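10/17/18

Nets, second block. Skerside indoor lanes, left-hand end, the one with the newer matting. Bowled 11 overs off the full run and four off the short one. Left shoulder fine. Front ankle stiff for the first two overs, then loosened up.

The run-up is still the problem. I measured it again with the tape before I started: 707 inches from the mark to the back edge of the crease. I had been working off shoe lengths since the spring, and the old figure in this notebook came out different by most of a stride. That accounts for the no-balls at Kedley in the last two games of the season, or at least for the ones in the second spell, when I moved the mark by eye after the change of ends. From now on the tape goes in the bag and the mark gets set from the crease outward at both ends.

Stride pattern: short, short, build, then even. The gather is coming late. When I start the gather one stride earlier, the front foot lands behind the line with the heel down and the head stays over the knee. When I leave it late, I reach for the crease, the front leg bends, and the ball goes down the leg side. Nearly all the bad balls today were the same bad ball. I would prefer one fault to several, but it has been the same fault since I changed the action.

Seam position was good for the first half of the session. I used the older of the two Geltier balls, which has a raised seam and one side gone rough. It moved away off the matting more than it would on grass, so I am not reading much into that. The slower ball out of the back of the hand came out twice as intended. The rest were full tosses. It is not ready for a match and I am not going to bowl it in one until it lands on a length in practice for a full week.
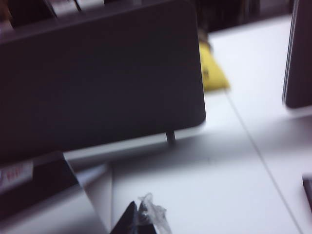
Workload. I went back through the scorebooks and my own notes and added up the season. It comes to 525 overs including nets, with more than 400 of those at full effort. The jump came in the middle of the summer, when league and cup games fell close together and I did not cut the net sessions to match. The ankle started the week after. I should have seen it in the numbers, but I was only writing down wickets at that point. The plan for the off-season is a limit of 150 deliveries a week through November, full run and short run counted together, with two clear days between bowling sessions. Gym on one of the clear days, nothing on the other.

Batting, briefly. Faced the machine at the medium setting. Back-foot play is all right. Against the full ball on off stump I am still planting the front leg and playing around it, and twice I would have been out leg before. Tried opening the stance slightly. It felt strange but the bat came down straighter. Will keep it for another three sessions before deciding.

The Kirui trial is still on, as far as I know. It is one day, middle practice on a real pitch if the weather holds, indoors if it doesn't. Format is a fixed number of overs per bowler, with no choice of end. I don't know how the field will be set, so I need to be able to bowl a fourth-stump line without a deep man behind me on the leg side. At the moment I can do that for three overs in a row and then it drifts.

For next time: tape first, then four overs at half pace with a shoe placed where the gather should start. Full run after that, new ball, no slower ones. Stop when the ankle stiffens and write down which over it was.

Need new spikes for the right shoe. Two are worn flat.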